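# The toy table, before and after supper

Our front room has been giving itself over to small toys for a good while now, and Mabli, Elis and I have spent many an evening among them with a pot of tea (and then a second pot).

The brown paper mat goes down on the white table whenever the little things come out. Arwel brought us a roll of it years ago, far more than any household could use, and I have been cutting lengths off it ever since for wrapping, for drawing, for rolling out play dough and for standing muddy boots on. I never do cut it straight, I'm afraid.

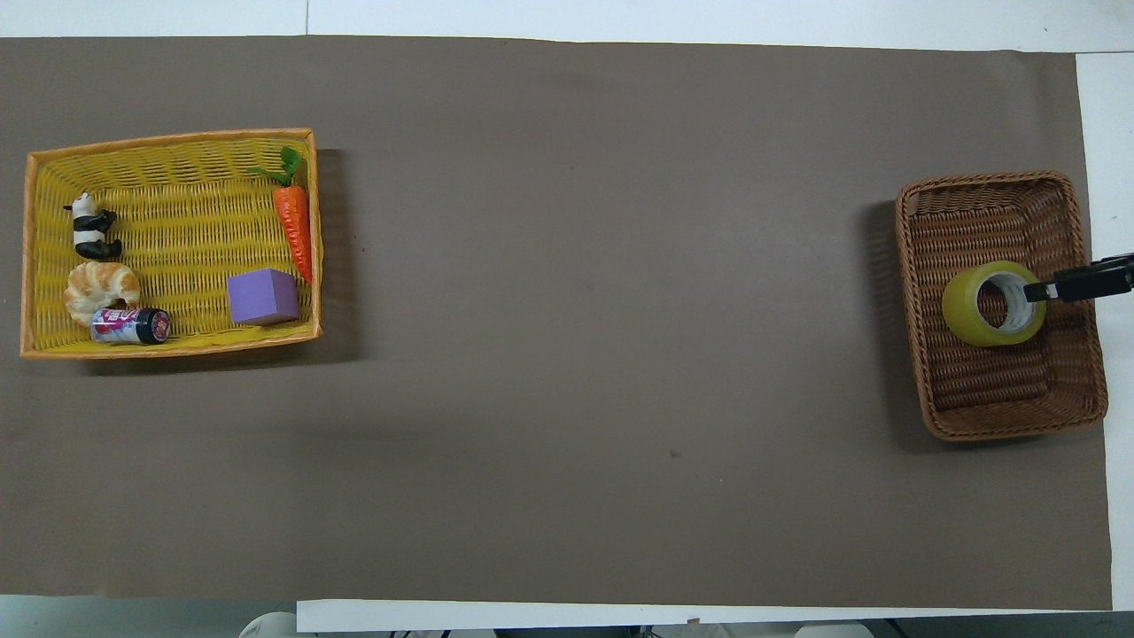 *The yellow basket, with the panda lying down above the croissant and the carrot over by the purple cube.*

I'm very fond of that croissant. It has such a good glossy crust, and you can see all the ridges on it, so it gets served at every pretend breakfast we hold, usually with carrot on the side. The little can with the pink and red on it is the drink, or the soup, depending on who is cooking that day. Gwion, who is 6, likes the cube best and has told me it is a cake, a suitcase and a very quiet television, all in one afternoon.

The basket itself is wicker, nice and low at the sides so that small hands can get in without tipping it over. If anyone in the family has another like it sitting in a cupboard, do let Mabli know, and we'll gladly come and fetch it.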